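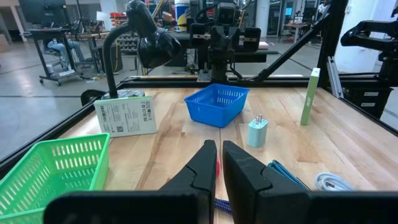
Sorting and Storing Charging Cables at a Shared Table

Prepared by Macarena Montoya, Office Services, Salano Learning Center, Clornham

Purpose

These instructions apply to all shared work tables on the second floor. They cover the sorting, coiling and storage of charging cables, wall chargers and the packaging that comes with them. Allow 15 minutes per table at the end of the day.

Before you begin

Unplug every charger at the wall. Move drinks and papers to another surface. Bring one small basket for cables, a second small basket for wall chargers, and a larger bin for items that will leave the table. Basket colors have no set meaning, but once a color has been chosen for a table it should stay the same until the end of the term.

Step 1. Separate the items

Place cables on one side of the table and chargers on the other. Product boxes are kept only if the item inside is still under warranty. All other boxes are flattened and taken to the recycling point in Room 400.

Step 2. Check each cable

Run the full length of the cable through your fingers. Look for splits in the cover, loose threads on braided cables, and bent or discolored connectors. Put damaged cables in a bag marked "Do not use" and report them to Covadonga Collado at extension 685. Tape is not an approved repair.

Step 3. Coil the cable

Hold one connector in your palm and form loops the width of your hand. Let the cable follow its natural curve - forcing it into a tight circle strains the wires near the connector. Leave a short length free at the end. Close the bundle near its middle with a strap tie, firm enough to hold the loops and loose enough to slide a finger under.

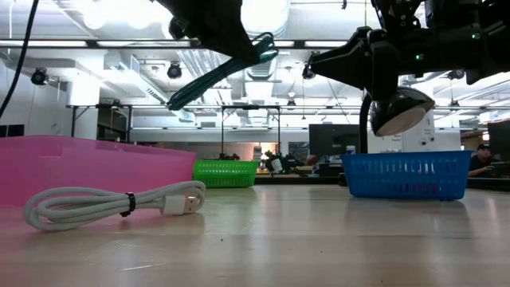
A white USB cable coiled into a flat oval, with a black strap tie near the middle, is ready for storage. Braided cables should be coiled in the same way, although thicker ones may need wider loops.

Step 4. Fill the baskets

Lay coiled cables flat in the basket with the connectors facing up. Wall chargers go in their own basket, and the prongs should not press against a cable. Do not fill either basket above the rim.

Step 5. Clear the surface

Wipe the tabletop with a dry cloth. Desk lamps remain on the table and should be switched off. Return the baskets to the Bravo cabinet and lock it.

Replacement strap ties are kept at the front desk and may be requested using Form 859. Requests received by Thursday are filled the following week.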